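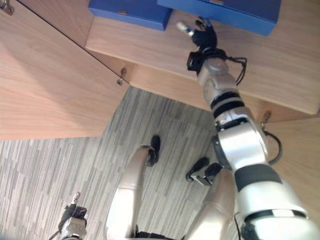
Speaker notes: Songs for Kids Who Won't Sit Down
Library music night, 20/08/2025

Search this site Go

Okay, say hi, wait for the people at the back to find chairs. Don't start with the ukulele joke, it died in November.

Start with the tape. My aunt had one cassette in her car, a children's band called Bakilana, and I must have heard side one 90 times before I could tie my shoes. Play the first 20 seconds of "Soup Boat" (cue it up beforehand this time!). Let people laugh at the kazoo, it's a funny kazoo.

Then ask who can still sing something they learned before kindergarten. Hands go up, get two people to sing a line. If it's quiet, I'll do the duck one.

Main bit: what makes a little kid want a song again. I used to think it was silly words. Then I started playing Saturday mornings at Plavus with Cuiping Cui on accordion, and the song they yelled for was "Luvo," which has 8 words in it, total, and one of them is "la." What it does have is a stop. Everything goes quiet, the kids freeze, and then it comes crashing back in. They'd do that all day if you let them.

Do the stop with the audience. Do it twice, the second time hold it way too long.
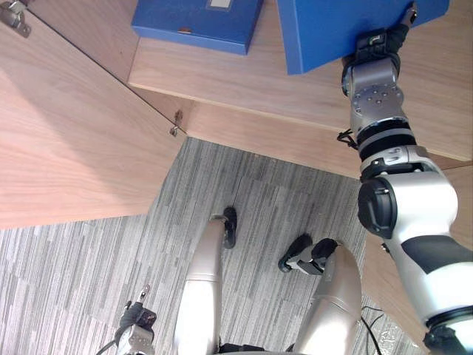
Next, tempo. Deming Luo recorded the Sekovo album and he kept telling me I was rushing. I was! I had everything up where grown-ups like it, and a three-year-old can't clap that fast. We dropped the title song to 70 beats a minute and I hated it for a week, then my niece danced to it in the kitchen and that was the end of the argument. Play a bit of both versions here, fast one first.

Slow down myself while I'm at it. I talk too fast after the clips.

Sad songs: keep this short. Kids like them, parents get nervous. Tell the one about the lost mitten song and the boy who asked for it at his own birthday party. Don't sing it, I'll choke up.

Questions. Someone will ask about screens, just say I play the records and leave it there. Then close with "Soup Boat," everybody up, kazoos are in the bag under the table.

Recent posts
Lullabies that are too long
Accordion for small rooms
Five rainy day records

Get our newsletter. Enter your email to sign up.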